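Data cards / Manipulation / Known issues

datasets > tolstead-sort > README

2023-11-17, Chantal Arsenault

# Tolstead Sort: two-handed picking from a clear box

This card covers release 2 of Tolstead Sort and replaces the card shipped with release 1. Read the fault section before training on anything recorded in August.

## Contents

The release holds 748 episodes. Each one is a person working with a pair of hand-held grippers at a table, taking small objects out of an open-topped clear plastic box and setting them down on the board. Every episode contains:

- head camera video
- jaw opening for the left and right grippers
- pose of the left and right grippers, in the table coordinate system
- a fault flag per time step (new in this release)

Recording was done at the Latlow site. Processing and checks were done at Grorkport.

## Fault: right gripper jaw signal freezes

During the August sessions the jaw opening reported by the right gripper would stop changing while the jaws themselves kept moving. The value held at its last reading, then jumped to the correct one when the signal came back. Pose data from the same gripper was not affected, so the recorder saw a live device and raised no alarm.

Tanner Caron found the problem when a policy trained on release 1 closed its right jaws early and pushed the box instead of reaching into it. Replaying the training data beside the video showed jaws opening on screen with a flat line in the log.

The cause was a worn cable at the strain relief on the back of the right gripper. Bending it past a certain angle broke the jaw signal line but left power and the pose line intact. The bend was reached most often when the operator brought both grippers in close to the box from the near side of the table.

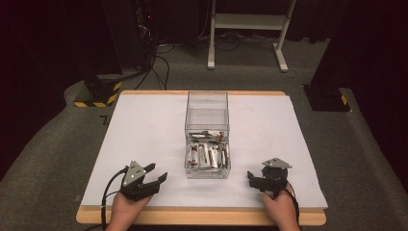 Reaching for the far wall of the box made the fault more likely, and so did a high elbow. Two operators of different height gave very different dropout rates on the same cable, which delayed the diagnosis – we first put it down to operator technique and asked one of them to slow down. That was a mistake on our side.

The driver made matters worse. On a missing jaw reading it repeated the previous value and marked the packet as good. It now writes an empty value and sets the fault flag.

## What was changed

1. Both gripper cables replaced, with a longer strain relief fitted.
2. Driver no longer repeats old jaw readings.
3. Recorder stops the episode if either jaw signal is missing for more than 200 ms.
4. Full open and close of both grippers, with the cables bent by hand, before each session.

Roughly 8 per cent of the August episodes contain at least one freeze. They remain in the release with the flag set. We did not fill the gaps from video.

## Using the affected episodes

Mask the right jaw channel wherever `fault_right` is 1. Do not interpolate across a flagged stretch: the jaws may have opened and closed again inside it. Pose and video can be used as normal.

The loader from release 1 ignores the flag without warning. Use the one in `tools/`.

## Still open

- Freezes shorter than the detection window may be unflagged in the August data. A jaw held still on purpose looks the same in the log.
- The left gripper showed no freezes, but its old cable was thrown away before anyone tested it.
- The Krawczyk subset was recorded with the same pair of grippers and has not been checked. Treat its right jaw channel as suspect.

Report further cases with the episode number and the time of the jump. Tanner keeps the fault list.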